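The cable did it, and we keep blaming the code

I've been around robot arms for long enough to have a favorite kind of bad day, and it isn't the dramatic kind. No smoke, no crunch. In November, at 3 in the morning, one of the arms at Dornness stopped halfway through a reach and just sat there with a joint error. The log said the wrist had lost contact for a moment. A moment! And that was the end of a run that had 400 more cycles to go.

So we did what everyone does, and went after the software. Benedetta Bellini spent the better part of two days reading through the motion code from Vudent, and I spent them on the phone with Padico asking about firmware (very nice people, lots of hold music). Then Benedetta took hold of the cable bundle near the wrist, wiggled it a little, and the same error popped right up. One conductor had been bending at the same spot, over and over, until it gave out inside its jacket. From the outside it looked brand new.

I think this whole business treats cables like an afterthought, and I think it's a safety problem. People will argue for an hour about speed limits and stop distances, and then the wires that carry the signals get held on with whatever clip was in the drawer. Arms come with beautiful smooth housings and rated joints, and then we hang our own stuff on the outside and hope. Look at almost any working setup and you'll find black cable looping off a joint and dangling past the edge of the desk, held up top by one orange clip.

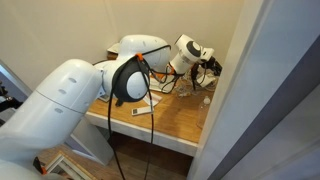 What a loose loop can do

A loop that looks fine with the arm parked can be pulled tight with the elbow all the way out. Or it can catch on a desk corner, or a bottle, or a sleeve. The sleeve is the one that bothers me. I've leaned in over a bench to grab a remote more times than I'd like to admit, and with two arms sharing one desk there's twice as much to get hooked on.

Ours failed the polite way: the arm lost a signal and stopped. I don't want to count on that. If the gripper line goes first, you might drop whatever you're holding, and if the line going bad belongs to a sensor, the arm may carry on with a reading that's plain wrong.

The fix is boring and cheap. Bouazza sold us a sleeve and a set of proper strain reliefs for 60 dollars, and we'd already burned more than 1000 on lost time and a service visit. Now we run every joint slowly to both ends of its travel before a new program goes on, with one person watching nothing but the cables – no screen, no phone. We write down the cycle count when a bundle goes in, too, and swap it on schedule even if it looks perfect. Benedetta keeps the dead one on a hook by the door.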